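2020-05-07

Clirix hand-held gripper kit, trial notes, second session

Carried on with the cutlery sorting. The sales sheet from Clirix says "any household object, no retraining of the operator," and I have been reading that line with one eyebrow up ever since the box came in March. Chopsticks seemed a fair way to test it. They are long, thin, light, and they roll.

Setup same as last time: a gripper in each hand, steel tray on the far right, chopsticks and plastic spoons to be moved one by one into it. A run counts only if the piece goes in without being dropped or touched by a finger. 70 tries logged today, 17 of them failed. Nearly all the failures were chopsticks, and most of those were at the thin end. Spoons are easy and I would not buy anything on the strength of spoons.

What goes wrong is always the same. You come down with the jaws open on both sides of the stick, close, and one pad gets there a hair before the other. The stick turns under the pad and walks off. If you slow right down it works, but then you are at 18 seconds for a single chopstick, and the quote assumes a good deal better than that. I asked for the basis of their number and got a brochure. 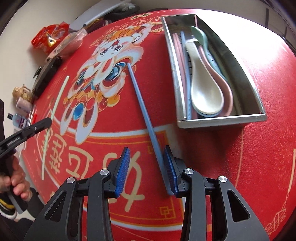 The pads themselves I have less of a quarrel with. The texture helps once you have hold of something. Tried the smoother Zurico pads for a short stretch after lunch and went back. They may be fine on boxes.

Two hands vs. one: the two-handed way is supposed to be the selling point. For sorting I mostly ended up parking the left gripper and doing the work with the right. Passing a stick from one to the other looks good in the demo video, and I managed it a few times, but my wrist was sore by the end and I don't believe anyone keeps that up for a full shift.

Also, the cloth matters more than I expected. It bunches when you press down, and then you are chasing the stick over a ridge. Repeat on bare table before anyone quotes my failure count in a meeting.

Support plan: they want a commitment of 200 hours of recorded work before they will discuss a lower price. Peneck asked for nothing like that when we looked at theirs, though theirs was worse at small things. Akinola still hasn't sent a loan unit.

To do: bare table run, same pieces. Check left trigger, feels stiffer than the right. Ask Clirix again for the timing data, in writing. Do not sign the support plan yet.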